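Repairing Hairline Cracks in Interior Brick and Plaster Walls

These instructions cover cracks up to 3 mm wide in non-structural interior walls. Wider cracks, stepped cracks that run through several courses, and any crack that has grown since it was last painted should be looked at by a structural engineer before filling. Filling a moving crack hides the symptom for a season and then fails along the same line.

Where two wall finishes meet, such as face brick against plaster, the joint should be treated as a movement joint. The two materials expand at different rates and a rigid filler will not hold between them. Use a paintable flexible sealant at the junction and keep the rigid filler for the plaster field. 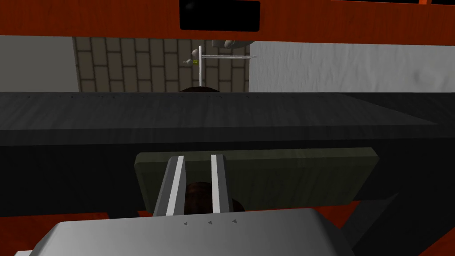

Rigid fillers are sold either premixed or as powder. Powder is cheaper, keeps longer and can be mixed stiffer for deep spots. The quantities below are for Gredex 903 powder filler; other brands will differ, so check the bag.

What you need

- Powder filler, 200 g
- Flexible sealant, one cartridge
- Flexible filling knife and a narrow scraper
- Stiff nylon brush and a vacuum with a crevice tool
- Sanding block, fine grade
- Spray bottle of clean water
- P2 dust mask and eye protection

Plaster

1. Rake out the crack with the corner of the scraper to form a shallow V. Remove any plaster that sounds hollow when tapped.

2. Brush and vacuum the groove. Dust left in the base is the most common cause of poor adhesion.

3. Mist the groove lightly. Dry plaster draws water out of the filler before it can cure. The surface should be damp, with no standing water.

4. Add powder to water, not water to powder, and mix to a smooth paste. Mix only as much as you can use before it stiffens - adding more water to a setting mix weakens it.

5. Press the filler in across the line of the crack, then draw the knife along it. Leave it slightly proud.

6. Allow to dry fully. Deep repairs need 2 coats. Sand flush and spot prime before painting.

7. Check the top of the wall. Cracks at the ceiling line are usually caused by seasonal movement of the framing and should be sealed with flexible sealant. If the ceiling is made up of panels, keep the sealant clear of the seams between them.

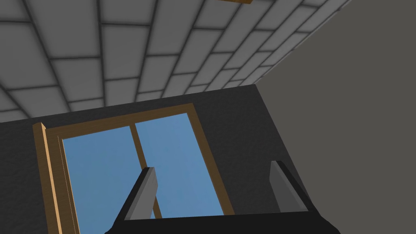
Brick

Do not use plaster filler in mortar joints. Rake the loose mortar to a depth of twice the joint width, dampen, and repoint with a mortar no harder than the original. A hard cement mortar in a soft lime wall will cause the brick faces to spall. Match the colour on a test piece and let it dry before judging it, as wet mortar is always darker.

Strike the joint when it will just hold a thumbprint. Brush off crumbs once it has firmed up, and keep the area out of direct heat while it cures.

Ziltholm Home Maintenance Notes | Contact us | Copyright Ziltholm | Back to top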